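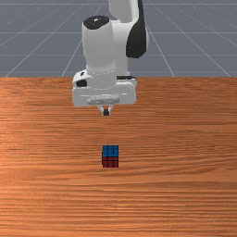

Suchbegriff eingeben Suche

Dulgate verlängert Vertrag mit Cheftrainer Karthik Sheikh

Der Fußball-Regionalligist SV Dulgate hat den Vertrag mit Cheftrainer Karthik Sheikh vorzeitig verlängert. Die Vereinbarung gilt ligaunabhängig. Der ursprüngliche Vertrag wäre im Juni ausgelaufen. Co-Trainerin Dilani Ekanayake und Torwarttrainer Rangi Doolan bleiben ebenfalls im Amt.

Sheikh übernahm die Mannschaft auf dem 17. Tabellenplatz. Nach 19 Spieltagen der laufenden Saison belegt Dulgate Rang vier. Die sportliche Leitung bewertet vor allem die Entwicklung im Spiel gegen den Ball als maßgeblich für die Entscheidung. 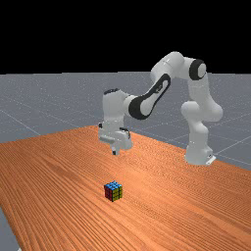

"Die Abläufe in der Defensive sind stabil, im Umschaltspiel besteht weiterer Bedarf", erklärt Sportdirektorin Tanvir Biswas. Der Kader soll im Sommer auf zwei Positionen ergänzt werden - vorgesehen sind ein Linksverteidiger und ein zentraler Mittelfeldspieler. Die Gespräche mit dem Hauptsponsor Wundeo über die kommende Spielzeit dauern an.
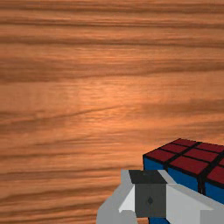

Die Vorbereitung auf die restliche Rückrunde beginnt im Januar mit einem Trainingslager. Ein Testspiel gegen den FC Thambiah ist vereinbart, Anstoß ist um 14 Uhr. Die Partie wird ohne Zuschauer ausgetragen.

Pressekontakt: Piyumi Fakir, Medienabteilung SV Dulgate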